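Will a robot take your mum's job? A closer look at one workplace 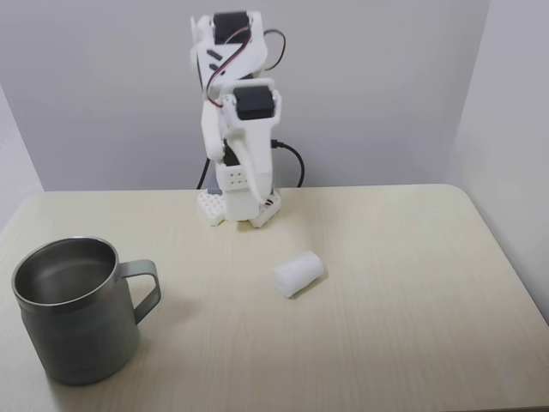

Grown-ups love to say that robots are going to change everything. They have been saying it for a very long time. Your grandparents heard it at school. So when somebody tells you that a machine can do a person's work, it is worth asking a few awkward questions first. Which bit of the work? How well? And who sorts it out when it goes wrong?

Let's try those questions on a real place. Filtavmont is a firm in Irnby that packs spare parts for coffee machines and water filters. It has 60 workers. Two years ago it bought a packing system called Zillix, and the people selling it said it would "transform the day". That is the kind of thing people say when they are selling something.

What was the job before?

Farzana Yousafzai has packed orders at Filtavmont for seven years. An order comes up on a screen, she finds the parts, checks them, puts them in a box with some padding and sends the box down the line. On a busy day in August her team packed 494 boxes.

That sounds simple until you think about what her hands are doing. She can feel that a rubber seal has a tiny split in it. She can pick up a slippery bag without looking. If a part is sitting upside down in the tray, she turns it over and carries on, and she couldn't tell you afterwards that she did it. You do the same sort of thing when you pick up a mug by the handle while talking to a friend.

What does the machine do?

A robot arm is a row of stiff pieces with joints between them, a bit like your shoulder, elbow and wrist. Motors turn the joints. A computer tells the motors how far to turn and when. Small arms can be made from plastic parts printed on a 3D printer, and big factory ones are made of metal and can be very strong indeed.

The Zillix arms pick parts out of trays and put them into boxes. They are good at it when the parts are all the same shape and lying the way they should. They don't get sore wrists. They don't mind doing the same thing at four in the morning.

They are much worse at surprises. A bag that has slid under another bag can stop an arm completely. Then a light comes on and a person has to walk over and move the bag.

So what changed for the people?

The firm says no one lost their job. That is true, but it leaves something out. When two packers left to do other things, no new packers were taken on. If you had wanted to start work there that year, there would have been no place for you. It is a good idea to listen for that when a company tells you how many jobs were "lost".

Farzana now looks after four arms. She lifts less, and her back is glad about it. She also spends a lot of her shift waiting for lights to come on. "I used to know every part by touch," she says. "Now I mostly know the sound it makes when it's stuck."

Ramesh Vishwakarma had a better time of it. He was a packer too, and he asked to be trained to mend the arms. He likes the work and he is paid more for it. But there was one training place, and plenty of people would have liked it.

Is it faster?

On easy orders, yes. On mixed orders, where every box is different, the old team was quicker, so Filtavmont still packs those by hand at a long bench near the door. You won't find that bench in the Zillix brochure.

Words to know

Automation: getting a machine to do a job that a person used to do, or part of one.
Joint: a place where an arm can bend or turn. Yours and the robot's both have them.
Shift: the hours somebody works in one go.

Something to try

Ask a grown-up you know which part of their job they would hand over to a machine, and which part they would keep. Then ask whether anyone at work has ever asked them.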